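Mon 30 January

A table, a cup and a lot of patience: we talk with Ayten Yurt

Ayten Yurt has been responsible for the practice tables at Vikance for 5 years. She prepares the tables, chooses the tableware and puts everything back in the evening. We met her in the small kitchen, where she made tea for both of us before she answered the first question.

"People think that I only wash cups," she said. "I wash them also, yes. But most of my time goes to deciding what stands on the table, and how."

The house has 210 pieces of tableware, all written by hand in her list. Porcelain is kept on the upper shelves and plastic on the lower ones. She prefers plastic for everyday work. "It is light, and when it falls I am not sad. With porcelain I hold my breath."
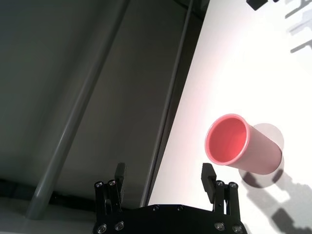 Table Setting and Household Group, Vikance

Among the plastic cups, the pink one is her favourite. I asked what is so special in a cup without any pattern. "It has no picture and no letters, so you look only at the shape," she explained. "And on a white table the colour becomes different. Inside it is strong, like salmon. Outside, when the light is strong, it is nearly white. My colleague Urbańczyk did not believe me that it was one and the same colour."

She also likes to see a cup lying on its side. A standing cup is easy for everybody, she told me, but a lying one makes you think where to take it: by the rim, by the body or from the closed end. When she teaches new colleagues to clear a table, she gives them 30 minutes and does not help.

The white tabletop was her wish too. Before, the group had a dark one from Tristska, and every crumb was visible on it. "We called it Killer," she said, and laughed for a long time. It was given away in May.

Does she set the table so carefully at home? Ayten shook her head. "At home my cups are in the sink. Please write this also."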